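Home | Posts | Parts bin | About

The yellow cable again
Posted in January by Dela Amoah

The picking cell stopped twice this month with the same fault. Both times the arm was reaching low into the bin with the wrist turned nearly all the way over, and the controller reported that it had lost the tool.

Adwoa Kpodo and I swapped the connector first. That got us 90 picks before it dropped out again. Then I moved the wrist by hand with a meter on the line and found the break in the yellow cable, close to where it bends under the flange. The jacket looked fine. Inside, two conductors had gone.

I had left too much slack when I routed it, so the loop hung low and got dragged on every deep pick. We ran 2,000 picks before Christmas without trouble and I stopped checking it.

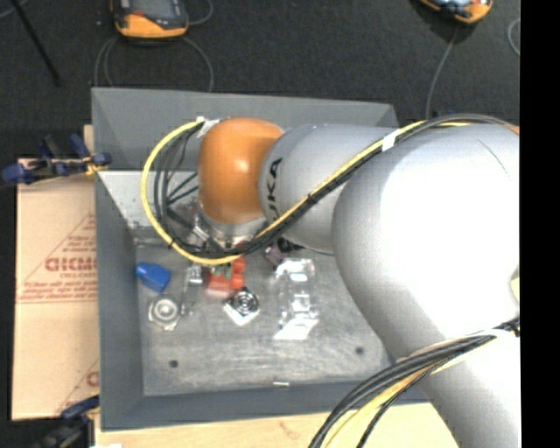 The arm over the parts bin, yellow cable looping out to the left of the orange joint cover.

The new cable is coming from Krajčí. Until it arrives we are limiting wrist rotation and keeping the speed down. Bernice Essien wants a strain relief bracket on there too, and I'll draw one up this week.

4 comments | 2 shares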